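Gripper notes, August, bench 3

Started at half eight, coffee first, then straight into swapping the fingers over, which took far longer than I'd promised everyone. The Arroyo pads came off fine. The Zandura set went on with the left one slightly proud, so off it came again, shim out, back on, and by then it was gone ten and I'd lost the small hex key twice (it was in my top pocket both times).

Anyway! The plan is the same as for the parallel jaw we had on last month: one object at a time, 5 tries each, wrist camera running, same approach height, no fiddling with the force setting between tries. I keep wanting to fiddle with the force setting. Writing it down so that I don't.

Controller is still the old Imis box. It woke up with error 1907, the one that means it thinks the wrist has been unplugged, and it cleared after a power cycle like it always does. If it comes back mid-run I'm going to stop and reseat the connector properly instead of pretending it's fine.

First lot was the easy stuff – tape roll, glue stick, the foam block. All good, nothing to write home about, the linkage closes nicely and I like how the tips stay in view of the camera right through the stroke. With the parallel jaw I was half guessing once it got near the object. Now I can see both pads and I can see the gap, and that alone would sell it to me.

Then the mouse, which I'd been looking forward to because it beat the parallel jaw 3 times out of 5. Glossy shell, rounded back, and a cable that goes wherever it fancies. I'm coming at it from the rear with the fingers wide open, so they ought to close on the flanks.

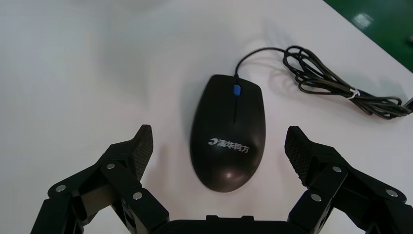
Musyoka Muli reckons I'm testing two things at once with this one and should say so in the table: the grip on the shell, and whatever the cable does to it on the way up. He'd run it again with the lead taped down to the table, then with the lead free, and only compare the taped runs against the parallel jaw. He also thinks the knurling is too fine to help on anything shiny and that I'd do better with a strip of the Sellness rubber over the top.

Fair enough on the first bit, and I've added a column. Not so sure about the rubber. It peeled on the last gripper, and it makes the tips fatter, so we'd lose a bit of the opening. Might try it on one finger and see if the thing twists.

Other point for whoever does the next session: centre the object before you save the start pose. The mouse is sitting a touch to the right between the pads, so the left finger has less far to travel before it touches, and I'd like to know if that shoves the thing sideways before the other side arrives. Doing one batch like this and one batch centred.

Still to do: taped lead runs, rubber on the left finger, reseat the Imis connector, order more M3 screws, give Musyoka his hex key back.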